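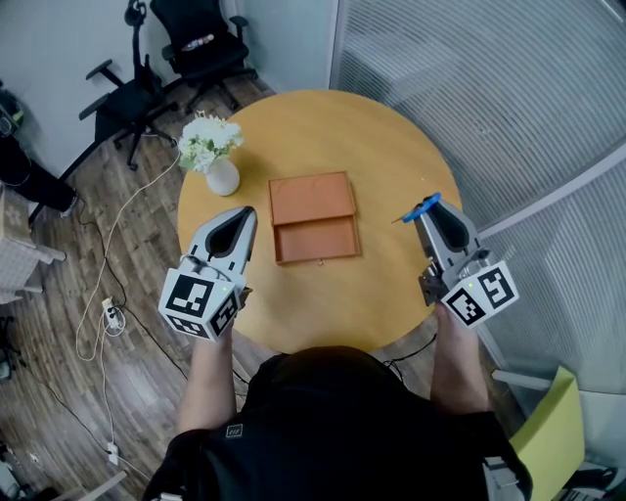 Ebuka Ajayi asks why the ball has to go backward. In his first rugby practice he threw a pass to a teammate who was standing ahead of him, the whistle blew, and the other team got the ball. He would like to know what the rule is for.

The rule is old, and most of the game is built on it. To see how it works, you need to know three things: what a pass is, what offside means, and how a team moves up the field when it can't throw the ball that way.

## Passing

A player holding the ball may run in any direction. A player may also kick the ball in any direction. Throwing is different. When the ball leaves the hands, it must travel sideways or back toward the passer's own end of the field.

If it travels toward the other team's end, it is called a forward pass. The referee stops play unless the other team has picked up the ball and is better off carrying on. Letting play continue in this way is called advantage.

A related mistake is the knock-on. This happens when a player drops the ball, or bumps it with a hand or arm, and it goes forward and touches the ground or another player. It doesn't matter that the player didn't mean to do it.

After either mistake, the game usually restarts with a scrum. Eight players from each team bind together and push, and the ball is rolled in between them. The team that didn't make the mistake puts the ball in. In games for younger children, there are fewer players in the scrum and sometimes no pushing.

## Offside

Imagine a line drawn across the field through the ball. In open play, if one of your teammates has the ball and you are ahead of that line, you are offside. You haven't broken a rule by standing there. You break it if you join in, for example by getting in a tackler's way.

You can be put back onside in more than one way. The simplest is to walk or run back until you are behind the teammate who has the ball. The ball carrier can also run past you.

This is why rugby players spread out in a slanted line. Each one stands a little deeper than the next, so that a pass can go sideways and slightly back and still reach someone running at full speed.

## Moving up the field

Suppose a runner starts on the halfway line and carries the ball 5 meters forward. She is about to be tackled, so she passes to a teammate who is 2 meters behind her. The ball has lost 2 meters, but it is still 3 meters ahead of where it started. If the teammate runs forward another 5 meters before passing, the ball is 8 meters past halfway.

The running gains more than the passing loses. A good attack repeats this many times.

Kicking is the other way to gain ground. A long kick can move the ball 30 meters or more, which takes many passes and carries to match. The cost is that the other team often catches it. Players who were ahead of the kicker must also stay out of play until they are onside again.

## A club example

The under-tens at Brekton kept a record of their passes for one season. A parent with a notebook wrote down each one. They made 769 passes in matches, and 307 of those came in the last two months, when the team had learned to stand deeper. The coach, Hendrik De Smet, put the change down to one drill.

The drill is easy to copy and needs four players and one ball.

1. Stand in a slanted line, each player two big steps to the side of the next and two big steps back.
2. The front player starts jogging forward with the ball. The others jog too, keeping the slant.
3. Pass the ball down the line, with both hands, toward the next player's chest.
4. When the ball reaches the last player, stop, turn around, and make the slant again in the other direction.

If a catcher has to slow down or reach behind, the pass went too far back. If the catcher is level with the passer — or ahead — the line has gone flat, and somebody started running too early.

## Words to know

**Advantage:** letting play go on after a mistake because the other team may gain from it.

**Forward pass:** a throw toward the other team's end.

**Knock-on:** losing the ball forward off the hand or arm.

**Onside:** in a position where you may join in.

**Scrum:** a way to restart play after a small mistake.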